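Lesesano - Caixa de chaves de acesso controlado para imóveis em comercialização

Equipamentos para mediação imobiliária / Controlo de acessos / Caixas de chaves

Referência comercial: Lesesano
Fabricante: Princombe
Disponibilidade: sob encomenda, com entrega a partir de fevereiro

Apresentação

A Lesesano é uma caixa de chaves destinada a agências de mediação imobiliária, promotores e administrações de condomínio que necessitam de facultar o acesso a imóveis desocupados sem a presença permanente de um responsável. O equipamento fixa-se junto à entrada da fração, guarda as chaves num compartimento metálico fechado e regista cada abertura, com indicação da hora e do código utilizado.

O sistema foi concebido para carteiras partilhadas entre várias agências, nas quais a mesma chave é solicitada por diferentes consultores no decurso de uma semana. A cada consultor é atribuído um código próprio, que a agência angariadora pode suspender a qualquer momento. Os códigos temporários, emitidos para avaliadores, peritos de certificação energética ou empresas de limpeza, caducam automaticamente no termo do período definido.

Características técnicas

Corpo: liga de zinco, com revestimento em pó de cor preta
Compartimento interior: capacidade para até 5 chaves ou 2 comandos de garagem
Teclado: numérico, retroiluminado, com tampa de proteção contra a chuva
Peso: 900 gramas
Alimentação: pilha de lítio substituível pela face interior da porta
Fixação: arco de aço temperado ou placa mural, ambos incluídos
Memória de registos: conservada em caso de esgotamento da pilha
Cores: preto; outras cores mediante consulta

Modalidades de fixação

O arco de aço destina-se a gradeamentos, puxadores fixos e corrimãos, e é adequado a imóveis em que a colocação da caixa tem carácter provisório. A placa mural requer perfuração e deve ser aplicada em alvenaria ou betão. Não se recomenda a instalação sobre reboco solto, painéis isolantes ou caixilharia de alumínio.

Nos edifícios em propriedade horizontal, a colocação de caixas em partes comuns depende de autorização da administração do condomínio. A Princombe disponibiliza uma minuta de pedido de autorização, que pode ser solicitada juntamente com a encomenda. A obtenção da autorização é da exclusiva responsabilidade do adquirente.

Gestão de códigos e registos

A gestão faz-se através da plataforma Porkona, incluída no preço durante o primeiro ano de utilização. A agência pode associar cada caixa a uma angariação, definir horários de visita e consultar o histórico de acessos por imóvel ou por consultor. Os relatórios podem ser exportados e remetidos ao proprietário, prática que muitas agências adotam como complemento da informação periódica sobre as visitas realizadas.

A caixa não necessita de ligação permanente à rede. Os códigos são validados localmente e os registos são transferidos quando um utilizador autorizado se aproxima com a aplicação ativa. Em caves e garagens sem cobertura móvel, a abertura por código mantém-se plenamente funcional - a transferência dos registos ocorre na visita seguinte ou quando a caixa for recolhida.

Os dados de acesso são conservados pelo prazo que a agência definir. Compete à agência, na qualidade de responsável pelo tratamento, informar os consultores e terceiros que recebam códigos.

Acessórios

Arco de substituição em aço temperado
Placa mural adicional, com parafusos e buchas
Capa de borracha para fixação em portas pintadas ou envernizadas
Etiqueta numerada para identificação da chave, sem indicação de morada
Mala de transporte Babić, com divisórias em espuma

Condições de fornecimento

As encomendas de 20 ou mais unidades beneficiam de tabela própria e podem ser entregues com as caixas previamente associadas à conta da agência. Para quantidades inferiores, a associação é efetuada pelo cliente, de acordo com o manual que acompanha o equipamento.

O preço não inclui a instalação. A pedido, a Princombe indica técnicos habilitados na zona do cliente, sendo o serviço contratado e faturado diretamente por estes.

As devoluções são aceites desde que o equipamento se encontre sem marcas de fixação e acompanhado de todos os acessórios. As caixas cujo código mestre tenha sido alterado devem ser repostas nas definições de origem antes do envio.

Assistência e contacto

Os pedidos de assistência devem indicar o número de série, gravado no interior da porta, e uma breve descrição da ocorrência. Em caso de perda do código mestre, a reposição só é efetuada mediante prova de titularidade da conta.

O acompanhamento comercial das agências e redes de mediação está a cargo de Ognjen Hoxha, departamento de equipamentos profissionais. Os pedidos de proposta devem mencionar o número de imóveis em carteira e a modalidade de fixação pretendida.
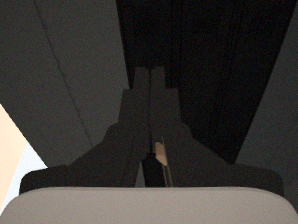

As propostas são remetidas por escrito e incluem o preço unitário, os acessórios selecionados e as condições de renovação da plataforma Porkona após o primeiro ano.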